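The Long Road Back to Skenar

Flelstead's new strategy game has been four years in the making, and it still takes its orders in turns

By Rafferty Nakamura
10 Sep 2024

The first thing you do in Skenar is run out of salt. You have a harbor, a handful of fishing boats and more herring than your people can eat, and by the second winter most of it has gone bad in the sheds. A menu tells you so in one line of gray text. Then it asks whether you want to end your turn.

I ended my turn. I lost a third of the town.

Skenar is the second game from Flelstead, a studio of 12 people working out of two floors above a bicycle shop. Their first, Sinel, was a small naval tactics game that sold well enough to pay for this one. It had ships, wind and a hex grid, and a full campaign took an afternoon. The new game covers a whole coastline across several generations, and the design document alone ran to 400 pages before anyone drew a map.

"That document was a mistake," says Ezekiel Dunleavy, the lead designer. "We wrote down every system we liked from every game we grew up with. Then we spent a year finding out which ones got in each other's way."

What was left after that year is easy enough to explain. You run a trading town. Each turn is one season. You assign households to work, send ships out, settle disputes and decide who gets fed first when there isn't enough. War exists, but it's expensive and slow, and the preview build I played over two weeks let me go nine turns without raising a single company of soldiers. When I did raise one, it ate through my grain before it reached the enemy's gate.

Combat uses a version of the system from Sinel, moved onto land. Both sides plan their moves in secret and the computer plays them out together. It worked well with ships, which are hard to stop once they get going. It works less well with spearmen. I often watched two units march straight past each other because each had guessed the other would hold its ground. Dunleavy says the team is testing a fix that lets a unit react once per round if it has a decent officer. That fix wasn't in my build.

The economy is in better shape. Xiomara Schumacher wrote most of it, and she has cut the number of trade goods from more than thirty down to eighteen. Prices in each port respond to what you sell there, and they remember. Dump a full load of cloth on a small town in June and you won't get a fair price for cloth there until the following spring. The rival towns play by the same rules, so you can ruin a neighbor's market before he gets there, provided you can stand the loss yourself.

"I want people to look at the price table and see a weapon," Schumacher says. "At the moment I think they see a price table."

She has a point. The interface needs work. Important news arrives in the same small type as everything else, and there's no way to search the message log. The family tree screen, which matters a great deal once your first mayor dies, doesn't show ages unless you hover over each portrait. The art is handsome, though. Jozefína Vaněk painted the maps by hand and scanned them, and the coast changes color with the seasons in a way that makes it hard to quit after "one more turn."

The rival leaders are the part I'd worry about. There are seven of them, and Tatsuya Nomura, who programs the AI, is frank about how they stand. On the easier settings they trade sensibly and keep their promises. On the hardest one they get extra money, which he hates and plans to remove. In my longest game the town of Lindqvist offered me the same treaty five turns running, and broke it the turn after I signed.

"Lindqvist does that," Nomura says. "The personality is meant to be unreliable. It isn't meant to be stupid. I'm still finding the line."

He keeps a list of open bugs, and on the day I visited it stood at 2954. Many of those are spelling errors and misplaced borders, he says, and he expects to close most before the beta. A few are worse. My second campaign was lost to a save file that refused to load after an autumn storm, and I've since got into the habit of saving in three slots.

Skenar will come out on Windows first, with a Mac version to follow if sales allow. There's no multiplayer planned at launch. The studio tried play by email early on and dropped it when a single test game between four staff members dragged on past its eighth month. Dunleavy would like to return to it later. A map editor will be included, using the same tools the team uses, and the early version I saw was clear enough that I built a small island in an evening.

No price has been set. Sign-ups for the beta will open on the studio's site once the combat changes are in.
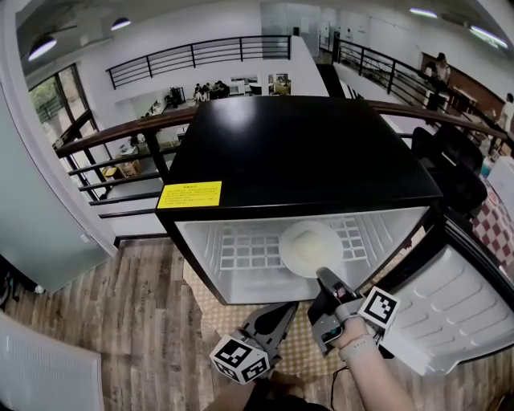

A plate on the shelf of a mini fridge.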